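Herkel Reading Notes: summaries and annotations of political classics

README, second release
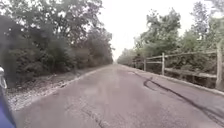
Dagmar Havlíček objected to the first release on the grounds that the summaries of Hobbes and Locke used the word "state" for two different things, and that a reader who compared them would draw the wrong conclusion. She asked for a glossary for each book in place of one glossary for the set. This release follows her request. Most of the changes listed below come from it.

What is in the set

The set holds 64 prose summaries of chapters and sections from works of political thought, written in English for readers with no training in the subject. Each summary covers one chapter, or one group of short chapters where the original author plainly meant them to be read together. The works covered are Leviathan (parts one and two only), the Second Treatise of Government, The Social Contract, On Liberty, and selected books of Aristotle's Politics.

No summary is longer than 2,000 words. The shortest is 200 words and covers the chapter of The Social Contract on the death of the body politic.

File layout

summaries/ holds one plain text file per summary. File names give the short title of the work, then the chapter number, then the version letter.
glossary/ holds one file per work.
notes/ holds the annotators' remarks, keyed to paragraph numbers in the summaries.
sources.txt lists the editions used.
changes.txt lists edits since the first release.

All text is UTF-8 with Unix line endings. Paragraphs are separated by a blank line. There is no markup inside the summary files.

Fields in the notes files

work: short title, as in the file name
chapter: number as printed in the source edition
para: paragraph number in the summary, starting at 1
kind: one of gloss, cross, doubt
text: the remark itself
by: initials of the annotator

A gloss explains a term. A cross points to another passage, in the same work or a different one. A doubt records that the annotator thinks the summary may misstate the argument. Doubts are kept in the release even after the summary has been changed, with the version letter of the text they refer to.

How the summaries were written

Each summary was drafted by one person and read against the source by a second. The drafter worked from the source edition only and was asked not to consult other summaries or study guides. The second reader marked every sentence that could not be traced to a passage. Such sentences were cut or moved to the notes.

Nele Kasten and Libor Sýkora drafted Hobbes and Locke. Lenka Tóth drafted Rousseau and Mill. Svatopluk Sýkora drafted Aristotle and read the Rousseau. Initials in the notes files are NK, LS, LT and SS. Remarks from Dagmar Havlíček carry the initials DH.

Quotation from the sources is limited to single phrases, and these are in double quotes. Where a summary says that an author "claims" or "argues" something, the claim is in the chapter. The verb "suggests" is reserved for inferences by the drafter.

Changes in this release

The single glossary has been split by work. "State," "commonwealth," "sovereign" and "people" now have separate entries in each file where they occur.
The summary of Leviathan, chapter 13, no longer says that the natural condition existed everywhere in the past. Hobbes says he believes it was never generally so over all the world.
The summaries of On Liberty, chapters 4 and 5, had swapped file names. Fixed.
The two summaries of Locke on property have been merged, and the paragraph numbers in the notes have been updated to match.
Spelling is now American throughout, except inside quotes.

Known problems

The Aristotle summaries rely on one translation, and the numbering of the middle books differs between editions. We follow the manuscript order. Readers using an edition with the rearranged order will need the table at the end of sources.txt.

The summaries of Rousseau's chapters on Roman assemblies are thin. The drafter and the second reader did not agree on how much of the voting procedure to include, and the current text leaves most of it out. There are 2 open doubts on this in the notes.

Paragraph numbers in the Mill notes were assigned by hand and have not been rechecked since August.

Uses

The set was made for reading groups and for first-year courses where students read a chapter and then a summary of it. It has also been used to test the Rusnák text comparison tool. It is not a substitute for the works and should not be cited as a source for what an author said. Cite the edition.

Corrections

Send corrections as a plain text message giving the file name, the paragraph number and the passage in the source that supports the change. Corrections without a passage are filed as doubts. Messages are read on Wednesday and entered in changes.txt under the sender's initials unless the sender asks otherwise.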